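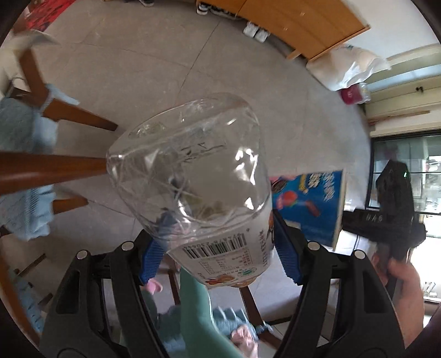 Okay, so a few of you wrote to ask what I've been doing with all those bottles, and why I got so weirdly protective of the recycling in February. I've been collecting examples for a learning system! It's for Brallow, the trash-sorting project Nele Prins roped me into, and the idea is simple enough that I can explain it at parties. A person picks up a piece of garbage with a hand-held gripper, puts it where it belongs, and the camera on the gripper records the whole thing. Do that 2000 times with lots of different garbage and a robot arm can start learning to do the same.

2000 is the goal, by the way. I am not at 2000.

I honestly thought this would be mindless work, the kind where you put on a podcast and your hands do the rest. The podcast lasted maybe ten minutes. You have to pay attention to your own hands in a way I haven't since I learned to drive, because whatever you do, the model is going to copy. If I fumble a bottle and grab it again, that's a lesson in fumbling. If I hover over the table for three seconds deciding what to pick up next (I do this constantly, I'm the same in the cereal aisle), that's a lesson in hovering. Rianne Mulder goes through my recordings afterward and leaves notes, and for the first week most of her notes were just the word "dithering."

So now I decide first, then start recording, then move. Reach, close, lift, carry, let go. Each one is its own little episode, and I try to keep the speed the same from one to the next, a bit slower than I'd move if I were cleaning up after dinner.

Bottles are my favorite and also my enemy. They look like the easy ones, but a crumpled clear bottle gives you a different shape every time you turn it. Squeeze near the base and you've got those stiff ridges to hold on to. Squeeze in the middle and the whole thing can fold up on you. And they're see-through, so the camera gets a lot of highlights and a lot of whatever happens to be behind the plastic. Lieven Claeys, who does the training side, loves all of this. He wants the ugly ones. He wants labels facing the camera and labels facing away, bottles held by the bottom, bottles held upside down, bottles with gunk in them.

Oh, the gunk. I rinsed my first batch! I was so proud of it, too, a whole bag of sparkling bottles, and Lieven was very polite and asked if I could please stop doing that. People throw things away dirty, so the examples have to be dirty. I've made my peace with orange smears on the tablecloth, sort of. 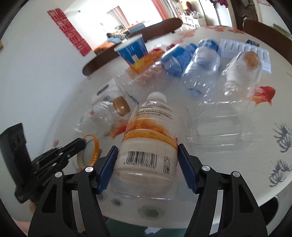 One bottle in the gripper, plenty more of the pile to go.

I do 4 rounds in a session. A round means I spread everything out on the table, work through it piece by piece, then mix it all up and spread it out again for the next one. The mixing up is harder than you'd think. My natural urge is to line things up with a polite gap between them, and that's no use at all. Things should be leaning on each other, lying at dumb angles, half hidden behind a wrapper. Hanneke Leemans told me to dump and walk away, and that's been the best advice so far. No fixing, no nudging the cup so it looks nicer.

Wrappers and clamshells are their own story. A clamshell can pop open wider while you're carrying it, so I try to get one pad on each side near the hinge. Thin plastic wrap is the worst thing in the world. You close the gripper, you lift, and half the time you've got air. Those go in a separate folder called "misses," and I was sure they'd be thrown out, but Lieven keeps them all. He says it's useful for the system to have some idea of what a bad grab looks like. I'm glad somebody can use them, I have loads.

On a good day I get up to 200 episodes done before my thumb gives out. (Stretch your hands, people. I learned this late.) Then I copy everything over, write down the odd ones for Rianne, and go stare at something that isn't plastic for a while.

Next up is cans and cartons, which I'm looking forward to mostly because they hold still. Amber De Bruijn has been doing paper cups on her end and says the trick is to grab low, where they don't squash so easily, so I'm going to try that this week. And if you're local and have interesting trash, please save it for me. Weird shapes especially. Don't rinse it!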